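Wullasden Family Caregiver Network
Minutes of the Regular Meeting, July 17, 2023
Room 2, Horine Building

Chair: Vimala Namboodiri
Quorum confirmed. Meeting called to order at 6:05 p.m.

1. Minutes of the previous meeting
Approved with one correction: under item 4, "respite hours" to read "respite days."

2. Respite fund
Opening balance $2,981. Two applications received, both for weekend cover of a parent living in the caregiver's home. Both approved. Payment goes directly to the agency on receipt of an invoice. A member asked whether the fund could cover an overnight stay at Cumar House. The chair stated that the current rules allow up to 43 hours of in-home cover per household per year and say nothing on residential stays. Wording to be drafted for the next meeting.

3. Caregiver stress survey
Response period closed. The most frequent written comment concerned the loss of personal time – hobbies, exercise, seeing friends. Second was poor sleep. Members agreed that the results should be sent to the county without names or street addresses. The question on medication will be dropped from the next version, as several people read it as referring to the person cared for.
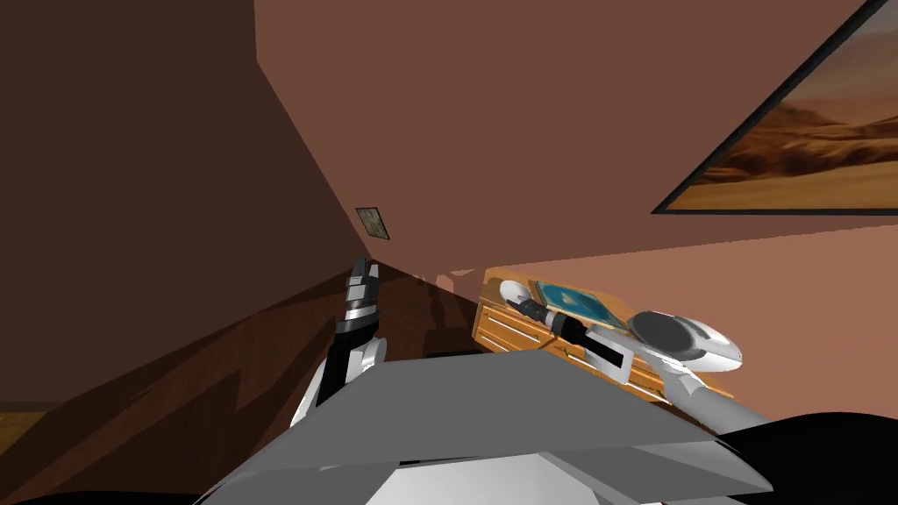
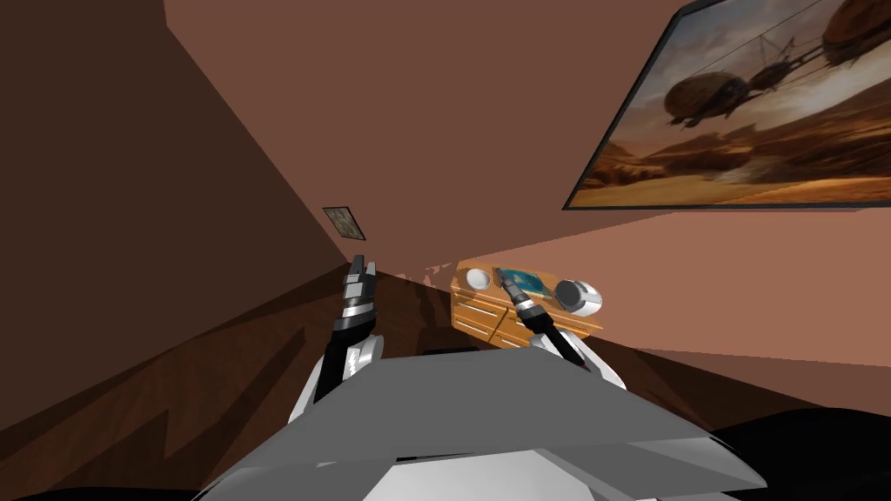 Room interior with wooden dresser, two simulated views.

4. Peer support group
The Thursday group has moved to the Kramer Library annex. Start time unchanged. Attendance is uneven in summer. Proposal to add a group for people whose caregiving has ended was discussed. Points raised:
– needs differ from those of active caregivers
– a bereavement group already meets at Cumar House
– not all caregiving ends in a death
Motion to run the new group on a trial basis for two months. Seconded. Carried, one abstention.

5. Telephone check-in line
Calls after 9 p.m. currently go to voicemail. The greeting does not give the crisis number. To be re-recorded this week. Action: chair.

6. Other business
Printed copies of the caregiver handbook are out of stock. Reprint deferred until the section on power of attorney has been checked.
Parking permits for Horine expire at the end of July.

Adjourned at 7:20 p.m.
Draft minutes – subject to approval at the next meeting.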